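Building a cardboard paper sorter for the desk

Waaka Workshop Notes

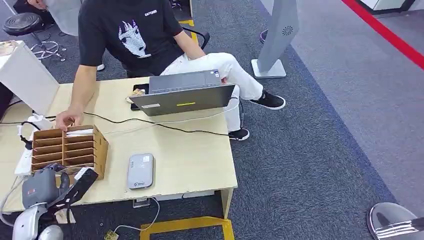 Loose paper on a desk is best sorted flat, in shallow horizontal slots with open fronts. A sorter of this type can be made from corrugated board in one evening. The version below is two columns wide and takes A5 sheets, notebooks and folded A4. Full A4 sheets need a wider carcass; see the note under Sizes.

Materials

Double-wall corrugated board for the outer carcass. Single-wall board for the shelves. PVA glue, masking tape, a steel rule, a cutting mat and a knife with snap-off blades. Fit a new blade before starting. A worn one drags the inner fluting and leaves a torn edge.

Sizes

Each slot is 50 mm high inside and 170 mm wide. Depth is 230 mm. For flat A4, increase the width to 230 mm and the depth to 310 mm, and use double-wall board throughout.

Cutting

1. Mark out the two sides, the back and the centre divider. The flutes must run vertically in all of them. Board loaded across the flutes will crush.

2. Mark out the shelves with the flutes running from left to right. This gives the best resistance to sagging.

3. Cut in three light passes: outer liner, fluting, inner liner. Do not try to go through in one.

4. Cut slots in the divider and shelves for a halving joint. The slot width equals the thickness of the board it receives. Test on an offcut first. A joint that has to be forced will buckle the shelf.

Assembly

Dry-fit the shelves and divider into a grid and check that it stands square. Run a thin line of PVA along both ends of each shelf, fit the sides, then the back. Hold with masking tape and leave flat overnight. Peel the tape back slowly at a low angle or it will lift the liner.

The cut edges can be left bare. If they fray, seal them with PVA thinned with an equal part of water, applied sparingly.

Placing it on the desk

Put the sorter at a front corner, on the side of the hand you file with. Leave a gap behind it for cables. Route the laptop lead behind the sorter so that pulling out a sheet does not catch it. Keep a power strip to one side, with its switch (if fitted) reachable.

Use the top slots for paper handled daily and the lower ones for reference. Empty the top row every Sunday. Chargers and battery packs should stay out of the slots; they get warm in use and need air.

Comments

Keegan Henare: Made the A4 size with single-wall shelves and they bowed under a full slot. Redid them in double-wall and they are straight. Should have read the note.

plavier17: Can the divider be left out?

Kirsty Nepia: Only if the shelves are doubled up. Without it the span is too long.

tb_80: Hot glue worked for me in place of PVA, but there is no time to correct the angle.

Contact | Copyright Waaka Workshop Notes | Back to top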